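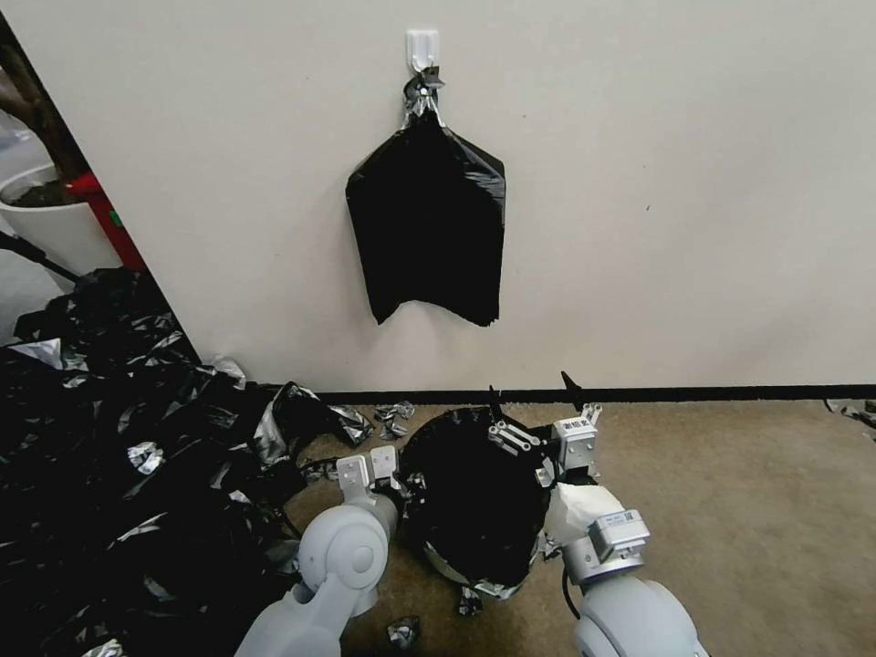 Condition and Storage Checklist - Rare and Secondhand Stock, Esoteric Section
Nona Books, back stockroom and Acharya Room
Round: November

Scope: all shelved and boxed stock in the section, 2,789 volumes on the current list. Bound manuscripts and facsimiles are checked singly. Trade paperbacks are sampled by shelf.

0 Shares | 2 Comments

1. Temperature and humidity
Status: PASS
Comment: Logger readings within limits in both rooms. The logger on the north bay was reading high against the handheld. Replace the battery and recheck before the next round.

2. Shelving, fixings and load
Status: PASS WITH NOTE
Comment: Bay 6 bows slightly at center. Folio astrology sets moved to the bottom shelf. Do not reload the upper shelf until the bracket is changed.

3. Clearance from floor and outside walls
Status: FAIL
Comment: Three cartons of the Flivetti tarot reprints found directly on the floor. Raised to pallet height during the check. Minimum clearance is four inches - this was also noted last round.

4. Insects and mold
Status: PASS
Comment: Sticky traps changed. Two silverfish in the trap by the door, none elsewhere. No active mold. Old foxing on the alchemy pamphlets is unchanged and already in the catalog notes.

5. Walls and hooks
Status: PASS
Comment: No damp staining or blistered paint. Adhesive hooks are for light items only. No books, slipcases or framed prints to be hung from them.

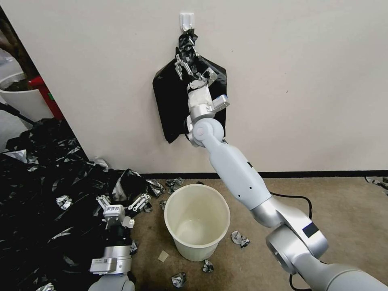

Black plastic bag on white adhesive wall hook.

6. Bindings and text blocks
Status: PASS WITH NOTE
Comment: 540 volumes opened and checked. 179 have some marking, mostly pencil in margins or light rubbing to the back cover. Grade these no higher than Very Good. Loose front hinge on the two-volume grimoire set; tie with cotton tape, no glue.

7. Dust jackets and sleeves
Status: PASS WITH NOTE
Comment: 405 jackets now in clear archival sleeves. Remaining jackets in the divination bays are still in the older sleeves, which have yellowed. Order the Flidska medium size; the large leaves too much overlap at the spine.

8. Catalog match
Status: PASS
Comment: Shelf order agrees with the list except for one crystal-gazing title filed under Mesmerism. Corrected. "Out of print" should be confirmed with the publisher before it goes on a label.

9. Fire and exits
Status: PASS
Comment: Extinguisher tag current. Aisle to the rear exit measured at 38 inches. No candles, incense or charcoal in either room, including during evening talks.

Open actions: items 1, 2, 3, 6 and 7. Item 3 to be rechecked first.

2 Comments

Does item 3 cover flat boxes of unbound sheets as well? They are on the lowest shelf, which is under four inches.

Yes - same clearance applies. Move them up one shelf and note it on the list.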